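4. Power for the desk and first start

This section tells how to connect the Honorato desk timer panel and its lamp to one power strip, and how to make the first start. Read it to the end before you plug in anything. If you have not yet fixed the panel to the desk, go back to section 3.

A power strip with its own switch beside each socket is the most comfortable type for this work.

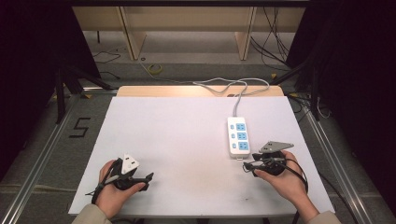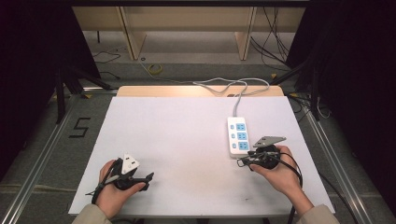 Mariama Mahama wrote to us after the first edition that she would put the lamp on its own switch from the beginning, and never share it with the panel, because the panel loses its clock each time the lamp is turned off. We agree with her, and the steps in 4.2 are now changed in this way. In the first edition both devices were on one switch.

4.1 What you need

Panel Honorato with its adapter
Desk lamp with its own plug
Power strip with at least three sockets, one switch for each socket
Cable ties from bag 22
Paper labels and a pen

The cable ties in bag 22 are soft and can be opened again. Please do not use hard ties on the adapter cable.

4.2 Connecting

1. Put all the switches of the strip in the off position.

2. Lay the strip on the desk with its cord going to the back. Do not plug the cord into the wall yet.

3. Plug the adapter of the panel into the socket nearest to the cord. The adapter is wide, and in the other positions it can cover the neighbor socket.

4. Plug the lamp into the socket at the other end. The middle socket stays free for a phone charger.

5. Write "panel" and "lamp" on two labels and stick them next to the switches. Do not stick a label over a switch.

6. Push every plug in until the pins cannot be seen. If a plug goes in hard, take it out and look if a pin is bent. A bent pin should not be made straight with pliers. Ask for a new adapter.

7. Now plug the cord of the strip into the wall outlet.

Caution: Do not connect one power strip to another power strip. If the cord does not reach the wall, move the desk or buy a strip with a longer cord.

Caution: A heater, a kettle or a laser printer must have its own wall outlet. The strip for the desk is for small devices only.

Note: When the desk is of the Grunley type, there is a channel under the back edge. The cord may go through this channel, but the strip itself may not lie in it. The channel is closed on three sides and the strip can become too warm.

4.3 First start

1. Turn on the switch with the label "panel". The display shows 2055 for a few seconds. It is the number of the program inside, and it is not the time.

2. Wait until the display shows four lines. Do not press a key before that.

3. Hold the left key until the hours blink. Set the hours with the right key.

4. Press the left key one time and set the minutes in the same manner.

5. Press both keys together to save. The display becomes dark for a moment and comes back with the right time.

6. Turn on the switch with the label "lamp". Set the brightness on the panel to 40. You can change it later to what is good for your eyes.

Note: If the display shows 221, the panel does not find the lamp. Check the thin signal cable between the two, then turn the panel off and on again. In the older lamps by Paltden this cable must be connected before the panel gets power.

4.4 Cables on the desk

Leave the cables free for the first days of use. You will probably move the lamp a few times, and each time the ties would have to be opened.

When the places are decided, collect the extra length of each cable in a wide loop and close it with one tie. Do not make the loop tight, and do not put it under the foot of the lamp. The signal cable should not be in the same loop with the power cables.

4.5 Turning off

For the night, turn off only the lamp. The panel may stay on, it uses very little power and keeps the time.

If you go away for a longer time, turn off both switches and pull the cord out of the wall. Hold it by the plug and not by the cable. After you come back, repeat 4.3 from step 1. The brightness is kept in memory but the clock is not.

Replacement ties and adapters can be ordered from the Grerkgate store with the form on the last page.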